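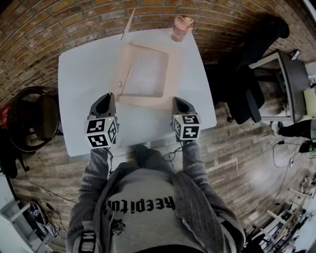 **mossandmortar** wrote:

Okay, I need opinions on small work tables, because my mother-in-law has handed down her old Stava and I have gone back and forth on it since November. I want a spot for cards and a bit of gluing, nothing grand, and I like a plain white top with a shallow pink tray in the middle so the little bits stay put. A brick wall behind and worn old planks underneath do a lot for a plain table, too! My trouble is that the Stava is 32 inches long and I'm a spreader. Do I keep it or go bigger?

**coppens_fan** wrote:

Keep it! I had a huge Coppens for years and all it did was collect mail. With a small one you can reach everything without getting up (my knees thank me). I'd put the tray a little to one side though, the middle is where your hands want to be.

**Tillybird40** wrote:

Have to disagree about the tray, sorry. Middle, always. I push mine back a few inches when I'm cutting and pull it forward again for the fiddly parts. What I wouldn't do is keep a bottle on the same table. I lost a whole evening's cards to a tipped water bottle and I'm still sore about it.

**coppens_fan** wrote:

Mine has a screw cap and lives in the far corner, and it's never given me any grief. The corner in your picture is where I'd put it too.

**mossandmortar** wrote:

Well, the pink one does match the tray, more or less, so I'm not giving that up, ha. Has anyone tried the Sustusari tops? There's one at the Trornberg outlet for $40, and I could set it on the legs I already have.

**Tillybird40** wrote:

Measure the legs first. Ask me how I know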